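Stenddale Matte Worktop, White

Order code 3619
Supplied by Vokine

Overview

The Stenddale is a loose-laid worktop for tables, benches and low cupboards. It is sold as a top only. Frames, legs and brackets are listed separately under Table Bases. The upper face is smooth and white with a low-sheen finish, and the underside is sealed but not finished for display.

It was drawn up for kitchens and utility rooms where food is portioned, boxed and labelled, and it is also bought for craft rooms and small stockrooms. It isn't a chopping surface. See Care and Limits before ordering.

Sizes

The standard top is 128 cm long. Two depths are kept in stock, and both have the same edge profile and the same fixing pattern, so a base bought for one will take the other if the cross rails are moved out to the second set of holes.

Tops can be cut down in length at the warehouse on request. A cut end is re-edged before despatch. We do not cut the depth, and we do not cut notches for pipes, taps or sockets. If a notch is needed, it should be made by the fitter and the exposed core sealed the same day.

The long edges are eased, with no sharp corner on the upper side. The four corners are rounded to the same radius on every top, including cut ones.

Surface

The matte face scatters light, so a window or a strip lamp gives soft shading across the top and no bright patch. This matters mainly for reading small print on labels and for checking whether the surface has been wiped. Dark crumbs, ink and coffee show up at once. Flour and salt do not, and anyone who bakes a great deal may prefer the slate version.

The finish is the same across the whole face. There is no grain direction and no pattern to match, so two tops can be butted end to end in either orientation. A joining strip is supplied on request with orders of two or more.

Plastic boxes and trays slide on the surface with a light push. Glass dishes grip slightly more. Where items must stay put, for example on a trolley, fit the raised rear lip, which clips under the back edge and needs no drilling.

Load

The top will carry normal kitchen storage when supported along both long sides. The unsupported span should not exceed 930 mm. Beyond that a centre rail is needed. Heavy mixers and presses should stand over a rail or a leg and be left there. Do not sit or stand on the top.

Fitting

1. Leave the top flat in the room overnight in its wrapping.
2. Check that the base is level in both directions. Pack the feet if it is not.
3. Lay the top face down on a blanket and mark the bracket positions from the paper template.
4. Drive the short screws supplied. Longer screws will come through the face.
5. Turn the top over with a second person, set it on the base and tighten the brackets by hand.
6. Peel off the film last, working from one corner. Pull it back low and flat over itself.

The film is clear and easily missed. If the surface looks glossy or shows small bubbles, the film is still on.

Care and Limits

Wipe with a damp cloth and washing-up liquid, then dry. For ink, use a little white spirit on a cloth, followed by soapy water. Sticky residue from price labels comes off with cooking oil left for a few minutes. Scouring powder, wire wool and the rough side of a sponge will polish the finish and leave shiny marks that cannot be taken out.

Use a trivet under anything from the hob or oven. Cut on a board. Bleach may be used diluted and rinsed off. Turmeric and beetroot should be wiped up promptly, as they will stain if left overnight.

Light scuffs from box bases are usually residue from the box and will wipe off. A true scratch catches a fingernail. Scratches of that kind are not covered by the guarantee, although the Ngui repair paste listed on the Accessories page will fill them to a fair colour match.

Layout for Boxing and Labelling

We suggest keeping closed containers and trays along the far edge and leaving the near part of the surface clear for work. Lidded boxes with an overhanging rim need a small gap on each side so that the lid can be lifted without knocking the next one. Low trays can be set at an angle if they are to be filled by hand. Labels should face the person working, with the barcode side out if stock is scanned.
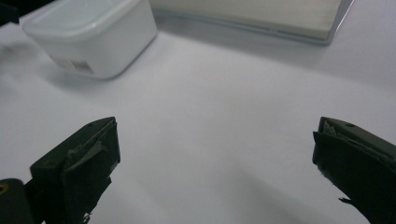

Kalkidan Lencho wrote that she had used the same far-edge layout for batch cooking since November and would order the deeper size if she were buying again, as her larger boxes took up more of the surface than she had planned for. She also asked whether the rear lip could be added later. It can, and the clips fit every top of either depth.

Accessories

Raised rear lip, white or grey. Clips on, no tools.
Joining strip. Supplied on request with orders of two or more tops.
Ngui repair paste, white. One small tube with spreader.
Zoton felt pads, for use beneath heavy glass or stoneware.
Bracket and screw pack. One pack is included with each top; order spares here.
Spare paper template. State the depth when ordering.

Delivery and Returns

Tops are sent flat in a card sleeve with corner guards, and a person able to help lift should be present. Check the corners before signing. Damage noted on delivery is replaced without charge. Damage reported later is looked at case by case, and photographs of the sleeve are needed as well as of the top, so keep the packaging until the top has been fitted.

Uncut tops may be returned with the film in place. Cut tops cannot be returned unless faulty.

Questions about spans, cutting and bases go to Eetu Riihimäki at the Vokine trade desk. Please give the order code and the depth. Trade desk calls are taken until four in the afternoon.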